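Planner refuses to go through a half-open door in simulation

Gunvor Amundsen
asked 15 February 2024

I'm testing indoor navigation in a simulated house. The global planner finds a path between the two rooms, but the local planner stops at the door and times out. It failed 16 times out of 82. Local costmap resolution is fine as far as I can tell. Inflation radius is the default. What should I check first?

Gaétan Després
Try a smaller inflation radius. Worked for me.

Cameron Prendergast
Check whether your global map was built with the door open. If it was, the static layer shows free space where the door now stands, and the two planners disagree. Clear the door area from the static map and let the depth camera fill it in. I also raised the planner timeout to 700 ms, though that matters less.

Look at the camera view at the point where it stops. Mine was this close: 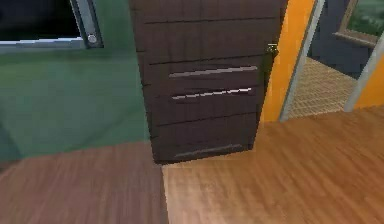
Robot's view at the partly open door, simulator render

At that range the door hides much of the gap, so back up and replan.

Gunvor Amundsen
Static map was the problem, thanks.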